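## 4. Adding single issues to your Nullbridge catalog

Before you begin, close the import window. Nullbridge saves only one list at a time.

1. Open **Collection > New issue**.
2. Type the series title, for example *Trenura*, and press Tab.
3. Enter the issue number without the # sign.
4. Choose the condition from the list. 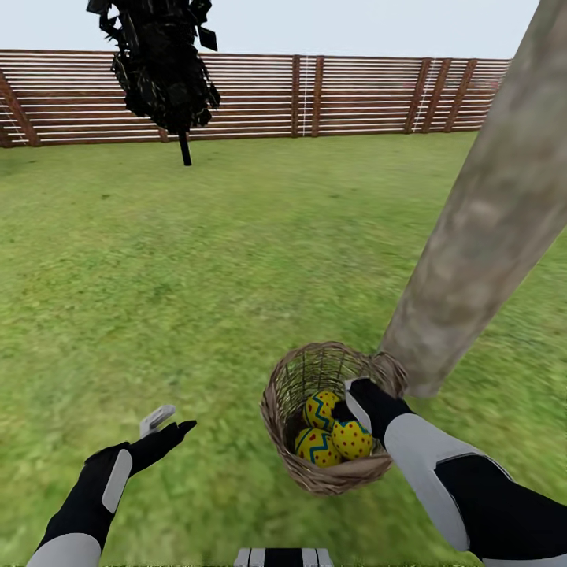 The field **Cover words** is for searching later, when you forgot the number but still remember the cover. Write simple nouns, separated by commas. A wicker basket with three yellow eggs on a lawn becomes *basket, eggs, lawn, fence*. The field accepts 40 characters, and the rest is deleted without warning.

5. Scan the cover at 300 dpi and drag it into the gray box.
6. Press **Save**.

> **Caution:** Do not scan a book inside its bag. The plastic gives white lines.

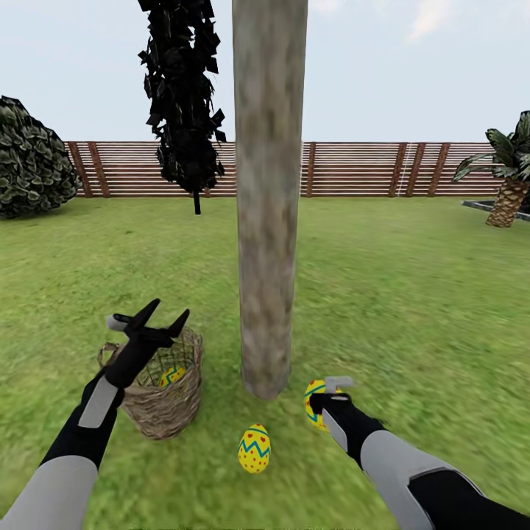 *By the Craddock manuals desk | Updated 31 May 2018*

### 4.1 Variant covers

Variants belong under the main issue.

1. Select the issue and press **Add variant**.
2. Give it a letter, starting with B.
3. Repeat for each cover, up to 19.

**Note:** Drarkel reprints are not variants. Please enter them as new issues and mark the box **Reprint**.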